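Wie plant man ein Haus, in dem sich alle zurechtfinden?

Sachwissen für Kinder ab der dritten Klasse

Ein Gebäude kann ein Hindernis sein. Wer im Rollstuhl sitzt, kommt eine Treppe nicht hinauf. Wer nicht sehen kann, liest kein Türschild. Das sind die bekannten Fälle. Weniger bekannt ist, dass auch Licht, Geräusche und lange Flure Hindernisse sein können, vor allem für Menschen, die Sinneseindrücke anders verarbeiten oder sich Wege schwer merken. Dieser Text erklärt, wie Architektinnen und Architekten solche Hindernisse schon auf dem Papier erkennen und vermeiden.

Das Haus in Grernach

In Grernach steht ein Wohnhaus, in dem Erwachsene mit und ohne Behinderung zusammenleben. Es hat drei Stockwerke und eine Wohnfläche von 1.777 Quadratmetern. Gebaut hat es die Stiftung Trustport, gezeichnet wurde es im Architekturbüro Admasu. An diesem Haus lassen sich die wichtigsten Regeln gut erklären.

Was bedeutet barrierefrei?

Eine Barriere ist eine Sperre. Barrierefrei heißt ein Gebäude, wenn Menschen mit Behinderung es ohne besondere Erschwernis und grundsätzlich ohne fremde Hilfe benutzen können. Das Wort »grundsätzlich« ist wichtig. Manche Menschen brauchen im Alltag trotzdem Unterstützung, zum Beispiel beim Anziehen. Das Gebäude soll die Schwierigkeiten nur nicht vergrößern.

Für barrierefreies Bauen gibt es Normen. Eine Norm ist ein Text, in dem steht, welche Maße und Eigenschaften etwas haben soll, etwa wie breit eine Tür ist oder wie steil eine Rampe sein darf. Für Rollstühle sind diese Maße sehr genau festgelegt. Für Lärm und Orientierung sind viele Angaben allgemeiner gehalten, und das Planungsteam muss mehr selbst entscheiden.

Orientierung: Wo bin ich?

Orientierung bedeutet, dass man weiß, wo man ist und in welche Richtung man gehen muss. Dafür benutzt das Gehirn Merkpunkte. Das kann ein Fenster am Ende des Flurs sein, eine farbige Wand oder der Geruch aus der Küche.

In einem Gebäude mit vielen gleichen Türen fehlen solche Merkpunkte. In Grernach hat deshalb jedes Stockwerk eine eigene Farbe: unten Gelb, in der Mitte Grün, oben Blau. Die Farbe erscheint auf den Türrahmen und am Handlauf. Auf den Schildern steht außerdem ein Bildzeichen, das man auch Piktogramm nennt. Ein Piktogramm zeigt eine Sache so vereinfacht, dass man sie ohne Lesen versteht.

Farbe allein reicht nicht aus. Manche Menschen können Rot und Grün schlecht unterscheiden. Darum gilt das Zwei-Sinne-Prinzip: Jede wichtige Information soll über mindestens 2 Sinne wahrnehmbar sein. Ein Aufzug zeigt das Stockwerk an und sagt es zugleich an. Die Nummer auf einem Türschild kann man sehen und ertasten.

Schall: Warum hallt es?

Wenn du in einer leeren Turnhalle klatschst, hörst du das Klatschen länger als in deinem Zimmer. Der Schall trifft auf harte Wände und wird zurückgeworfen. Die Zeit, bis er verklungen ist, heißt Nachhallzeit. Teppiche, Vorhänge und spezielle Deckenplatten verkürzen sie. Solche Materialien haben viele kleine Hohlräume, in denen die Bewegung der Luft gebremst wird.

Für Menschen, die empfindlich auf Geräusche reagieren, ist ein halliger Raum anstrengend. Manche autistische Menschen zum Beispiel nehmen das Brummen einer Lüftung genauso stark wahr wie eine Stimme. Auch wer ein Hörgerät trägt, versteht in einem halligen Raum schlechter. Im Haus in Grernach liegen die Schlafzimmer deshalb nicht neben dem Aufzugsschacht, und der Speiseraum hat eine Decke, die Schall schluckt.

Licht: hell, aber nicht blendend

Die Beleuchtungsstärke wird in Lux gemessen. Der Wert gibt an, wie viel Licht auf eine Fläche fällt. Auf den Arbeitstischen im Haus sind es rund 500 Lux, im Flur weniger.

Hell genug ist noch nicht gut genug. Eine Lampe, in die man direkt hineinschaut, blendet. Ein glänzender Boden spiegelt das Fenster und kann wie eine Wasserpfütze aussehen. Wer schlecht sieht oder eine Demenz hat, bleibt davor vielleicht stehen. Demenz ist eine Krankheit, bei der das Gedächtnis und das Denken nachlassen. Matte Böden ohne starke Muster vermeiden diese Täuschung.

Küche: ein Arbeitsplatz für verschiedene Menschen

In der Küche kommen viele Anforderungen zusammen. Jemand steht, jemand anderes sitzt. Eine feste Arbeitsplatte hat nur eine Höhe und passt deshalb nicht allen. In Grernach lässt sich ein Teil der Platte mit einem Motor heben und senken. Der Raum darunter ist frei, damit die Beine im Sitzen Platz haben. Fachleute nennen das unterfahrbar.

Auch der Inhalt der Schränke wird geplant. Schwere Töpfe stehen tief, leichte Dinge auf Griffhöhe. Schränke mit Glastüren zeigen, was darin ist. Eine Platte, die sich in der Helligkeit vom Geschirr unterscheidet, erleichtert das Greifen — das nennt man Kontrast. Herde können sich nach einer eingestellten Zeit selbst abschalten.

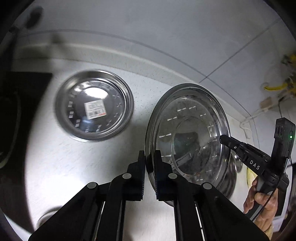 Rückzug: ein Raum zum Ausruhen

Ein Gemeinschaftshaus braucht Räume, in denen man allein sein kann. Jedes Stockwerk hat dafür eine Nische mit einer Bank und einer Lampe, die man dimmen kann. Von der Bank aus ist der Flur zu sehen. Manche Menschen möchten erst beobachten, wer in einem Raum ist, bevor sie hineingehen. Im Plan heißt eine solche Stelle Übergangszone.

Wer wird gefragt?

Früher wurden solche Häuser oft geplant, ohne die späteren Bewohnerinnen und Bewohner zu beteiligen. Heute ist das seltener. In Grernach half die Werkstatt Skurnemance, die Modelle aus Pappe und Holz baut. Einzelne Räume wurden in voller Größe mit Klebeband auf einem Hallenboden markiert. Die künftigen Bewohner gingen oder fuhren hindurch und sagten, wo es zu eng war. Im April wurde der Plan danach geändert: Die Haustür bekam ein Vordach, und der Speiseraum einen zweiten Ausgang.

Wörter zum Nachschlagen

Barriere: ein Hindernis, das Menschen von etwas ausschließt.
Kontrast: der Unterschied zwischen Hell und Dunkel oder zwischen zwei Farben.
Lux: die Einheit der Beleuchtungsstärke.
Nachhallzeit: die Zeit, in der ein Geräusch im Raum verklingt.
Piktogramm: ein vereinfachtes Bildzeichen.
Unterfahrbar: so gebaut, dass man mit dem Rollstuhl darunterfahren kann.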